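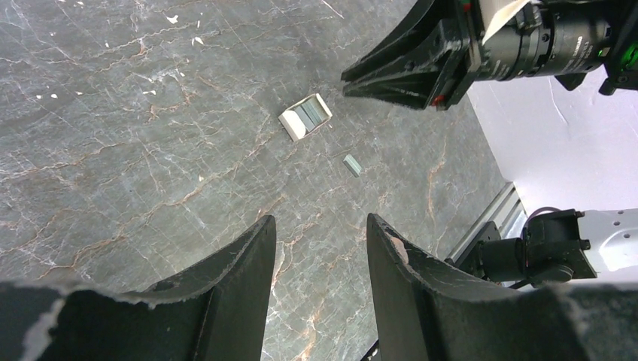

Azucena Ochoa wrote in to ask whether the fingers on a Drotora cell really last 1000 cycles between changes, as the sales sheet claims. I doubt it. Ours went 253 before I stopped trusting the grip, and that was on small parts.

How worn is too worn?
A ragged outer edge is ugly — the tip is what matters. If the black coating has rubbed through there, swap the finger. Brown patches farther down can wait.

Can I change only one finger?
The manual says yes. I change both and redo the zero.

Does the monthly self-check catch wear?
It never has for me. Look at the fingers yourself, with the power off.

Do I need the Kikance coating spray?
Try one can before you buy a case. I saw no difference.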